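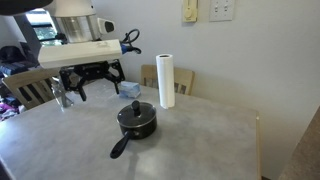
A lid makes water boil faster, according to one reader of these pages, and every cook knows it. Does every cook know it? Plenty of people say things about pans that they have never checked.

So check. Water boils at 100 degrees Celsius, lid or no lid. The question is how long it takes to get there. Without a lid, some of the hot water drifts off as vapour and takes heat with it. A lid traps most of that.

With a grown-up, heat the same amount of cold water twice in the same pan, first with the lid off and then with it on. Let the pan cool in between. A glass lid lets you watch for bubbles without lifting it.

Is one try each enough? We doubt it. Do 4 of each and write down every time, even the ones that spoil your idea. Wipe up drips with a paper towel.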